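Ticket 1005: Which clearance rule applies near fixtures in simulated rooms?
7 min read

Opened by Omid Nouri, assigned to Anil Krishnan

Hi Anil, and thank you for being so patient with me in April when I asked nearly the same thing! I'm reviewing bathroom runs in Plaketberg against our house rules, and I keep going back and forth on rule 18. It says the arm must keep its clearance from "fixed furnishings" at all times. Fine for a wall. But when the job is to handle small things around a toilet tank, the checker flags almost every approach, and my log for this room has filled up with 1000 warnings (the log stops there, so there may well be more).

Two views from the room, so you can see how tight it gets:
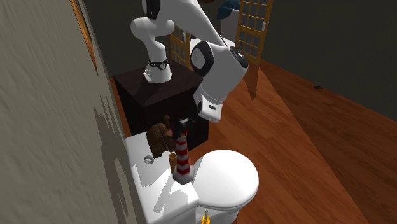
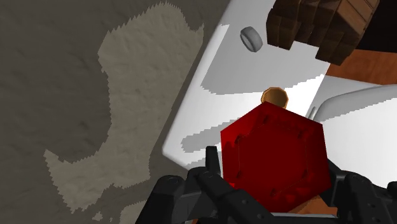 Plaketberg bathroom. First view: the arm over the tank, with the lighthouse figurine on the lid. Second view: the red hexagonal block between the gripper jaws.

Reply from Anil Krishnan:

Hello Omid, no trouble at all, I'm always glad when somebody reads the rules this closely. Rule 18 was written by Jamshid with travel moves in mind, the long swings between rooms, and it was never meant to cover the last stretch of a pick or a place. For that you want rule 7, which lets the hand work close to a fixture as long as the speed is limited and the contact stop is on. Please tag the approach as "working" in the run file, then start the checker again. Leave the walls and the cabinet under rule 18, though, and don't switch the warnings off for the whole room (I know it's tempting!).

Omid again:

Tagged and started over. The flags left are all on the cabinet side, so I'll move the elbow path and check those one at a time. Could the wording of 18 mention travel moves?

Anil:

Yes, good idea. I've passed it to Jamshid, and I'm keeping this ticket open until he's changed the text.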